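Renters in Toledo: come talk to me for a housing study

Hi, I'm Boyang Kang, and I'm looking for people who rent in Toledo and have at least once sat down and tried to buy a place. Maybe you got outbid, maybe the bank said no, maybe you looked at the monthly payment and closed the laptop. I want to hear all of it!

I work on the housing team at Gekance, and this round covers the Zavommont and Pletamau neighborhoods. Our mail survey last May went to 1535 households and 943 wrote back (thank you, if you were one of them), but checkboxes only get you so far. So now I'm after long, rambling conversations.
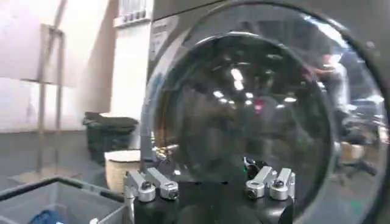
You'd be signing up for 4 talks with me, an hour each, spread over the winter. We'll go through what you pay now, what you've saved, what you'd give up and what you wouldn't. Small stuff counts too - if a front-loader with a big round glass door is on your list of must-haves for a first home, tell me, I love those lists. Bring old listings you saved if you still have them.

You need to be 18 or over and on a lease now. Been renting the same place since 1998? Please, please write. Evenings are fine, and so are kids in the background. Each talk is paid, by check or gift card.

Send me a few lines about your search and a good number to call. I'm taking names from 7 Nov 2025 until the spots fill up.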